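Covering the table for bun day

Dec 3, 2018

2 Comments

I finally got the last of the flour out of the crack in the dining table, which took a butter knife and most of Saturday's patience. So before making buns again I covered the whole thing in brown kraft paper. I had a roll left from September, when we were wrapping dishes for the move out of Brendwood.

The paper goes down in long sheets and I tape the seams with blue painter's tape. It comes up clean and doesn't take the finish with it. Then I put down more tape to mark off rectangles. My mother did this with chalk on a board. Each batch gets its own box, so I know which ones were shaped first and have rested long enough. The lines don't have to be straight. Mine aren't.

The dough is the same one I have been using for over 3 years. Flour, yeast, a little sugar, warm water, a spoon of oil. I knead it for 20 minutes by hand and let it sit until it looks puffy. Oľga Hájek down the street uses milk in hers and they do come out whiter, but I never remember to buy any.

I gave up on the bamboo steamer last winter after it got moldy in the cabinet. The plastic one is easier to wash and the slots in the floor let the steam through fine. I still cut squares of parchment for the bottoms if the dough is sticky.

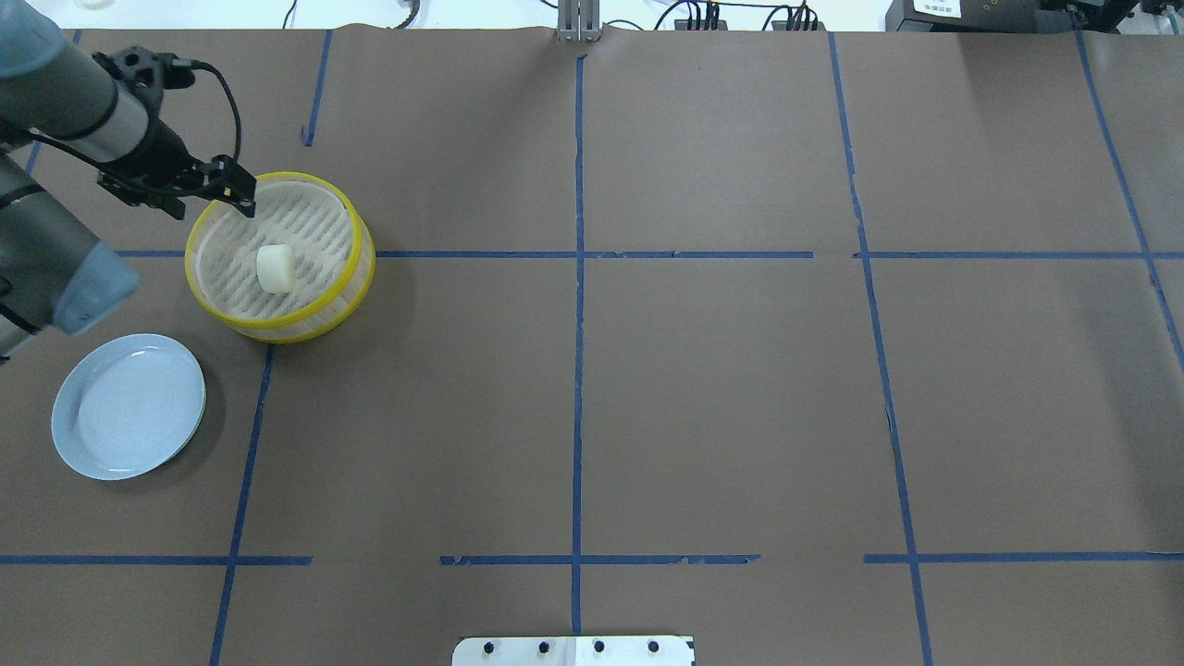 Leave more room between them than you think you need. I put six in at once the first time and had to pull them apart with a fork. Now I steam a test bun alone before I do the rest, and if it comes out flat I give the others more time on the paper.

When it's all done the paper gets rolled up with the flour inside it and goes in the trash. The table underneath only needs a wipe. I have enough on the roll for one more round, then I'll need to buy another.

Share this post
6 Shares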